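How to Wash, Mend and Pass On Stuffed Animals

Friday, November 6, 2020

If your house is anything like mine, the stuffed animals live in a heap behind a bedroom door, and every so often somebody can't open the door. I used to deal with this by buying another bin. This fall I went the other way and did the whole lot properly: sorted, washed, stitched up, and sent a good half of them along to new homes. It took me two weekends and a few evenings in front of the TV, and I made enough mistakes along the way to fill a page, so I've put the mistakes in too.

You don't need much. Mild laundry detergent, a couple of zippered mesh bags (old pillowcases tied with a shoelace work fine), white vinegar, a soft toothbrush, a wire pet brush, baking soda, needle and thread, a little polyester fiberfill, and some plain brown grocery bags. I save mine from Zúñiga Market, which still packs in the good heavy ones.

Step 1: Sort before you wash anything

Get every last one out on the floor. Under the beds, the trunk of the car, the laundry basket, all of it. Then make piles.

Keep. These are the ones with names. Don't argue with a child about a toy that has a name and a birthday, you'll lose and you should lose.

Pass on. Clean or cleanable, all the parts there, no one has asked for it in a year.

Mend. Popped seams, dangling eyes, ears hanging on by hope.

Rags and goodbye. Moldy stuffing, that crumbly foam some older toys have inside, anything the dog got deep into. I know it hurts! But a thrift store will only have to throw it out for you.

I stand a grocery bag open on the table for each pile, with the top rolled down a couple of turns so it makes a stiff rim and stays open by itself. That little roll makes such a difference. Before I started doing it the bags kept folding shut on me and I had bears all over the kitchen. 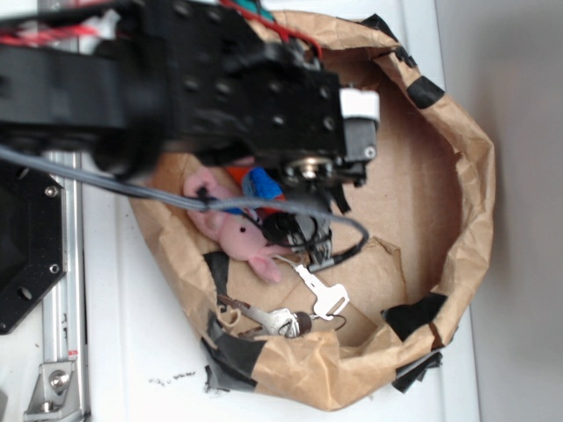 Photo: Savbridge Household Pages

A pig can be a surprisingly hard one to place, by the way. Ours (pink, of course, or it was once) went from Pass On to Keep and back again all Saturday. If you get stuck on one like that, put it in its own bag, write a date in July on the front, and stick it in the closet. If July rolls around and there's been no crying, off it goes.

Step 2: Read the tag, then squeeze the toy

The tag will usually tell you "surface wash only" no matter what, and I'll admit I ignore that a lot. What I don't ignore is what my hands tell me. Squeeze the whole toy, head to feet, and feel for:

A hard lump in the belly or paw, which is a sound box or a battery pack. Surface wash only, or open the seam and take it out first.

Beans or pellets. If they're plastic they can usually take a cool wash. If they feel like dried beans or rice, keep them away from water entirely. I washed a frog once that had real something in it and the smell a week later was like a pond.

Stiff card. Older caps, wings and feet often have cardboard inside, and cardboard does not come back from a bath.

Crunchy or crumbly stuffing. Old foam. It will go to mud in the machine, and the mud will go to your pipes.

Check the eyes and nose while you're at it. Give each a good tug. Better it comes off in your hand now than in a baby's mouth later, or in the drain pump — ask me about my drain pump.

Step 3: The machine wash

For sturdy, all-fabric animals with polyester inside, the washer is fine.

Close up any little holes first, even with ugly stitches you'll redo later. A hole the size of a pea will let out enough fluff to coat a whole load.

Put each animal in its own mesh bag. Small ones can share.

Cold water, gentle cycle, half the detergent you'd use for clothes. Skip the softener because it leaves the fur greasy and flat.

Set the spin as low as it will go. Mine goes down to 500 and that's plenty. High spin throws the stuffing into one corner and you get a bear with a giant foot.

Toss in a couple of bath towels so the drum stays balanced. Use old white ones if you have them. I used a new navy one the first time and now own a faintly blue rabbit.

If the toys smell musty, a half cup of white vinegar in the rinse takes care of it, and no, they don't come out smelling like salad.

Step 4: The sink wash, for the delicate ones

Fill the sink with cool water and a squirt of detergent, swish it up, and push the toy under until it stops bubbling. Let it soak 20 minutes. Then squeeze, don't wring. Wringing twists the seams and the neck never sits right again. Drain, refill, squeeze, and keep going until the water runs clear. The first water will be disgusting. You'll feel like a terrible parent for a moment and then you'll feel great.

Go over the grubby bits with the toothbrush: paws, snout, the end of any ear that gets chewed. Little circles, light pressure.

To get the water out, roll the toy up in a dry towel like a jelly roll and kneel on it. Really kneel. Then do it again with a second towel.

Step 5: The no-water wash

For anything with a sound box, card, or stuffing you don't trust, tip a cup of baking soda into a grocery bag, drop the toy in, fold the top over and give it a good shake. Leave it overnight, shake it off outdoors, and brush out what's left. The vacuum hose with an old stocking stretched over the end is good here too. It won't shift a juice stain, but it takes away that closet smell and perks up the fur more than you'd think.

For stains, dip a cloth in suds only (beat the soapy water and use the foam off the top), wipe, then wipe again with plain water. Let it dry and look at it in daylight before you decide it needs another round.

Step 6: Drying, which takes longer than you want

I can't say this strongly enough. A toy that feels dry on the outside can still be soaking in the middle, and a damp middle goes moldy. Give them air on all sides. I hang mine in the mesh bags on the shower rail, or lay them over the top of a drying rack, and turn them whenever I walk by. Please don't peg them up by the ears. It stretches them, and small children find it very upsetting.

If the tag allows a dryer, use the no-heat setting with a clean tennis ball for 40 minutes, then finish in the air. Real heat can melt the tips of the fur into a sort of scratchy carpet and there's no fixing it.

Big ones take days. Squeeze the belly hard and press your cheek to it. If it feels cool, it's still damp inside.

When they're all the way dry, brush them with the wire pet brush, short strokes, starting at the ends. This is my favorite part! Ten years come off.

Step 7: Mending

You only need one stitch, the ladder stitch. Knot your thread and hide the knot inside the seam. Take a small bite along the fold on one side, cross straight over, take a small bite along the other side, and so on, like rungs. Every few rungs pull the thread snug and the seam closes up and the stitches vanish. Match the thread to the fur if you can, and go darker if you can't.

Before you close the last bit, poke in fresh fiberfill with the blunt end of a pencil. Pull it into small tufts first. One big wad makes a lump, and you'll feel that lump forever. Necks nearly always need more than you expect.

Loose eyes on a toy that's going to a baby or toddler: take them off and embroider new ones with black floss. A few satin stitches in a circle does it. Mine come out a bit cross-eyed and I've decided that's charm.
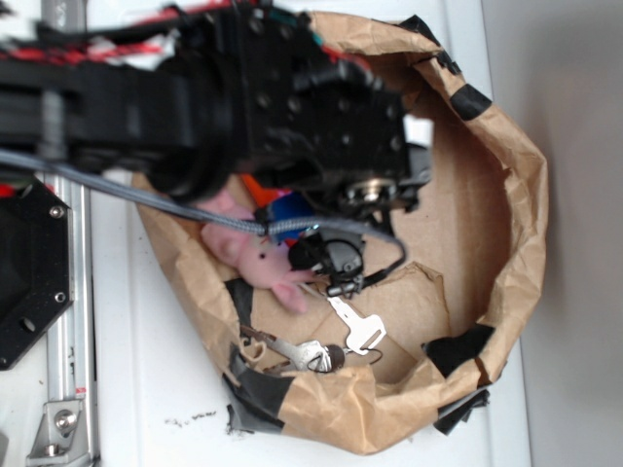
Broltham Home & Hearth, Vol. 20, p. 381

Step 8: Bagging up and passing on

Paper beats plastic for this. Plastic holds in any leftover damp, and a bag that's going to sit in a hallway for a week (they always sit in a hallway for a week) needs to breathe. The bags don't have to be pretty. Mine have been folded, stuffed and reused until they're soft as cloth, and as long as the bottom is sound I keep going.

Big ones at the bottom, small ones on top, faces up. Faces up is just me. Fold the top over twice and close it with a clothespin or a strip of masking tape, and write what's inside on the tape. "Washed, no batteries" is a very welcome note at the other end.

Call before you drive anywhere! Plenty of places won't take plush at all, and some only take it new with tags. The thrift store in Ullamby took mine on weekday mornings only, while the church sale in Broltham wanted them the week before and not a day sooner. Animal shelters are worth a call too, but ask about eyes and pellets, as a lot of them want those removed. Daycares mostly said no thank you to me, very nicely.

For the keepers, a cotton pillowcase in the closet with a cedar block is all the storage you need. Stay away from the attic if yours gets hot, and from the basement if yours gets wet, and leave out the vacuum bags, which squash the fur into creases that take a lot of brushing to get out.

The blue rabbit stayed, if you were wondering. It has a name now.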